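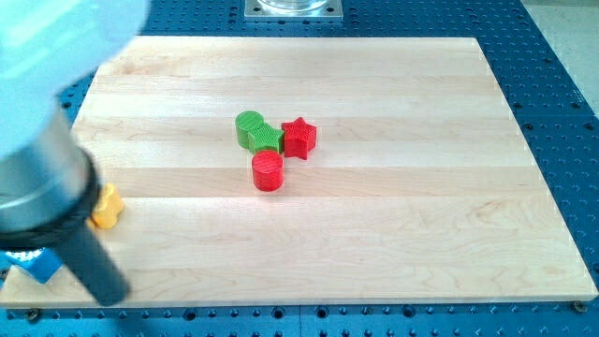
Last changed: Aug 26, 2022

Red to Red

The rules of the Backlund Cup ran to seven pages, and Mesfin Endale had read all of them, which made him unusual in the robotics club and unbearable on the bus.

"It says sort," he said. "It doesn't say sort by what."

"Colour," said Agnes Björklund, who was captain. "Last year it was colour."

"Last year it said colour."

Agnes took the pages off him and read them as far as the Brevholm turning, where she felt sick and gave them back.

The arm lived in the old needlework room at Flurnham School, bolted to a blue table full of holes. Pins still came up between the floorboards in there. Mr Lundgren, who ran the club, taught geography and had been given robotics in the same meeting at which someone else was given the choir. He had thought about it since and believed he had come out ahead, though not by much. He marked essays on glaciers at the back and looked up when something fell over.

A good deal fell over. The blocks were small, stars and cylinders, printed by the younger ones at lunchtime, and the tops had come out ridged like corduroy. The arm had to find them on the board, pick them up and put them with their own kind. What their own kind was had now become a question, thanks to Mesfin.

"Stars with stars," said Sixten Sandberg. "Obviously."

"Red with red," said Agnes. "Obviously."

They had four blocks in the middle of the board, a red star and a green star, a red cylinder and a green cylinder, all huddled together as if waiting for a lift. Sixten had put them there himself. He called it the hard case. Any fool could sort blocks that were nowhere near each other, he said, and the judges were not fools, or not all of them.

"Let's see what it does if we don't tell it," said Mesfin.

"It won't do anything if we don't tell it. It's an arm."

"Then let's tell it both."

Agnes typed for a while. She was the only one who could type while being talked to, and this was most of the reason she was captain. The program had 928 lines by then, and she claimed to know each of them personally. Sixten had written 63 of those, and she knew those best, in the way you know a neighbour's dog.

The arm came down over the left side of the board with its long black finger out, and stayed there.

They watched it. Mr Lundgren turned over a glacier.

"Is it stuck?" said Sixten.

"It's choosing," said Mesfin.

"It can't choose. Agnes, can it choose?"

"It's comparing," said Agnes. "The green star scores the same for going with the green one as for going with the other star. So it goes back and does it again, and it scores the same."

"How many times does it do that?"

"Fifty. Then it gives up and asks."

"Asks who?"

Agnes turned the laptop round. There was a box on the screen, and in the box it said WHICH, without a question mark, because Sixten had written that bit.

It was at this point that Torbjørn Brekke came in. He was the head, and he was showing the school to two parents from Zemine who had a daughter good at maths. He had plainly hoped for movement.

"And this is our robot," he said.

The parents looked at the arm. The arm held its finger over the wood.

"What is it doing?" asked the mother.

Agnes opened her mouth to say something about scores. Mesfin got in first.

"It's read the rules," he said.

The father laughed, properly, and came round to see the blocks. He thought the stars should go together. His wife said red with red, surely, anyone could see that. He said he couldn't see it at all. They were still at it in the corridor, with Mr Brekke saying something soothing about the swimming pool.

"Well?" said Sixten. "What do we tell it?"

Agnes turned the laptop back and looked at the box for a bit.

"Mesfin," she said, "what does it say on page seven about asking the judges?"

He already had it open.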